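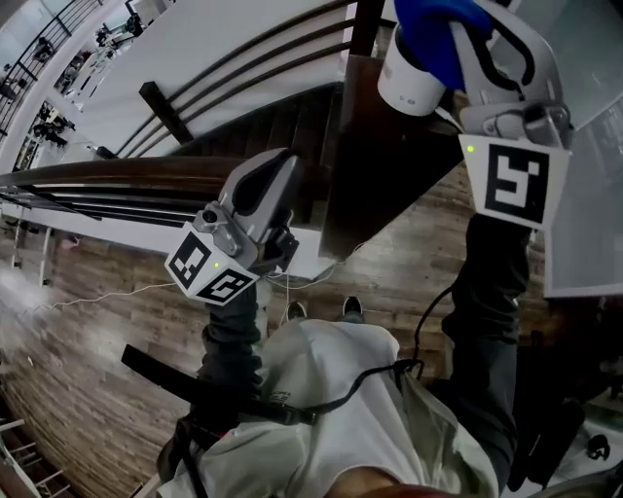 7/5/26 - Handheld grippers, Howells pair against the new Wiscombe pair, second round. Cadi Landeg wanted the upstairs landing in the plan because every comparison so far has been done at a bench, where all grippers are wonderful. Tracking at the top of the stairs is its own problem: dark metal balusters, treads and a long handrail, the last two much the same brown, and then a white wall with nothing on it at all. Marker blocks on both units had their green lights on before the first run, so I can't blame those, though I did try.

Ran 26 pick-and-carry takes with each pair. Howells lost pose on 20 of them, mostly in the turn toward the wall. Wiscombe lost four, and then recovered so smoothly that I only found out from the log.

Weight is the other story. By take 50 my wrists had an opinion and it favored Howells. The Wiscombe trigger is also stiffer than the sheet claims, or else the sheet was written by someone with larger hands.

Latency on the Calden controller: 70 ms with both units on, same as last time. Swapping the cable did nothing except use up a cable.

To do:
- rerun the wall turn with exposure locked
- ask Flumden if the softer trigger spring exists or is just in the catalog
- shorten the right side cable before July is out
- Cadi to check my pose-loss count, she gets a different number every time and hers are usually better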